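Trilley Strength Help > Nutrition > Gaining weight

Mass gainer is wrecking my stomach and the scale still won't move

Posted by latepull_ray

I have been lifting since September, four sessions a week, mostly the basic barbell stuff. I'm 144 pounds and tall for that weight. My lifts went up fast for the first couple of months and then slowed down, and my body weight has not changed in five weeks.

A guy at my gym (Mostuvano, the one by the bus depot) told me to stop messing around and get a mass gainer, so I bought a tub of the Wandari chocolate one. A full serving made with whole milk comes to 850 calories. I drink it right after training, usually at 8 pm, and then I'm so full that I skip dinner or just pick at it. I also get gas and cramps for a couple of hours and sleep badly. On days I don't train I don't take it.

What I eat otherwise: coffee and nothing else in the morning, a sandwich or leftovers at lunch, a protein bar in the afternoon. I get 100 grams of protein on a training day if I add up the labels, less on the other days.

Should I split the serving, switch to another brand, or drop it and eat more regular food? I don't cook much but I can learn simple things. I'm not interested in anything stronger than a supplement, so please don't suggest it. I have no allergies that I know of.

Three replies

Posted by oldplates

The shake is mostly replacing your dinner. You drink 850 calories, then lose a meal that was probably close to that, and on rest days you get neither the shake nor anything in its place. Over a week that comes out even and your weight stays put.

Your protein is fine on training days. 100 grams at 144 pounds is 0.7 grams per pound, and that is enough to grow on if total calories are there. Try to hit the same number on rest days, when most of the repair is going on. More protein than that won't hurt but it will fill you up, and being full is already your problem.

Start with breakfast. You go from waking up to lunch on coffee, and that is the easiest hole to fill. 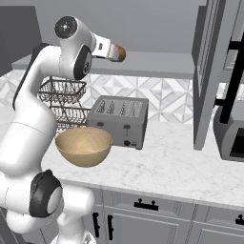 For the next two weeks, leave everything else alone and add one breakfast that you eat every day, training or not. Eggs and toast, oatmeal with peanut butter stirred in, yogurt with granola, whatever you can get down half asleep. If you are no good with food early, go small and dry: one brown roll, like what looks to be a bread roll up there in the picture, with butter and a slice of cheese, takes a minute to put together and sits easier than a bowl of anything. Have a glass of milk with it if milk agrees with you. After a week most people wake up hungrier and the portion goes up on its own.

Then weigh yourself every morning after the bathroom and before the coffee, write it down, and compare weekly averages. Single weigh-ins jump up and down with salt and water. If the average hasn't moved after two weeks, add 200 calories a day and wait another two. Olive oil on rice or pasta is the cheapest way to do it and you won't notice the volume.

As for the tub, don't throw it out. Use a third of a serving mid-afternoon in place of the bar and see how your stomach takes it. Also check the label for the kind of whey. A concentrate has more lactose than an isolate, and you are mixing it with whole milk, so you may be getting a big load of lactose at once late in the evening. Make one with water and compare. If the cramps go away, you have your answer.

Posted by espinoza_garage_gym

I had the same thing with a different gainer. Switched brands twice and it was the same every time, so I don't think it's Wandari. Those big servings are a lot of maltodextrin for anybody.

What worked for me was making my own in the blender. Milk (I use lactose free), a cup of oats, a banana, two spoons of peanut butter, one scoop of plain whey. Blend the oats dry first or it comes out like wet sand. I drink half with lunch and half before bed. It costs less than the tub and I know what's in it.

The other thing is dinner. If you train until 8 you're not going to want to cook, so have it made already. I do a pot of rice and a tray of chicken thighs twice a week and everything goes in one bowl with whatever sauce. Big bowl, too. I used to eat off a small plate and thought I was eating a lot. 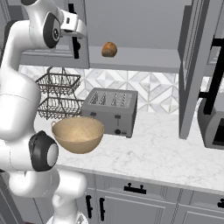 Bowl on the counter, with the gray cabinets above it.

Move the training earlier if you can, but I know not everybody's job allows that.

Also eat your dinner BEFORE you decide whether you need a shake. If you do it the other way around you'll skip the food every time. And do you squat? You say basic barbell stuff but half the people who say that don't squat.

Posted by latepull_ray

Thanks, both. Yes I squat, twice a week. I made one with water last night and it was better but not completely fine. I'll try the third of a serving. Buying eggs and rolls tomorrow. I didn't realize the rest days mattered that much.

Posted by quietreps

Agree with most of the first reply. A few things to add.

See a doctor if the cramps carry on after you stop the shake, or if you start losing weight while eating more. Gas after a heavy lactose drink is common, but pain that stays after you cut the lactose out should be looked at. A basic blood test is a reasonable thing to ask for too when somebody tall and light can't gain. Most of the time it comes back normal and the person simply eats less than they think.

On that point, write down what you eat for one ordinary week, weekends included, before you change anything. I was sure I ate plenty. I had two good days out of seven and the rest were coffee and a sandwich, same as yours.

Keep food where you can see it. I leave bread by the toaster and a bowl of fruit and nuts out where I pass it, and I eat from it without planning to. In a cupboard it goes stale. 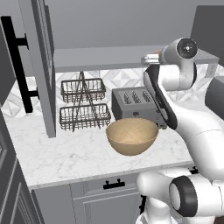 Deep wooden bowl in the middle of a marble countertop, near the toaster.

Don't expect much per week. Half a pound is a good rate for someone in their first year, and going faster mostly adds fat — you would then spend the spring taking it off again. If you are on five sets of everything four days a week, you could also cut a set here and there. Sleep is worth more than the extra set, and you said you are sleeping badly.

Creatine is fine if you want to add something. Small daily dose, no loading phase, with your stomach the way it is. It will put a couple of pounds of water on you in the first weeks, so don't start it at the same time as the breakfast or you won't know which one moved the scale.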